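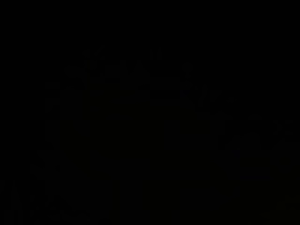 I do wish we would stop hurrying children through their meals. My two went to the little school at Flekholm, where 140 of them were fed in a single sitting, and I used to collect a child every afternoon who was cross, hungry and quite unable to tell me what lunch had been (one of them once said "beige", and I didn't press it). A small child needs time to look at a new food, poke it, lick it, put it down and come back to it later, and you can't do all that with a queue forming behind your chair!

At home we've gone the other way. Supper starts at half past five and finishes when it finishes, and if that means the peas are stone cold by the time somebody decides to try one, well, cold peas are perfectly nice. My mother fed us just like this, with the pan left in the middle of the table, and I still eat slowly and like nearly everything.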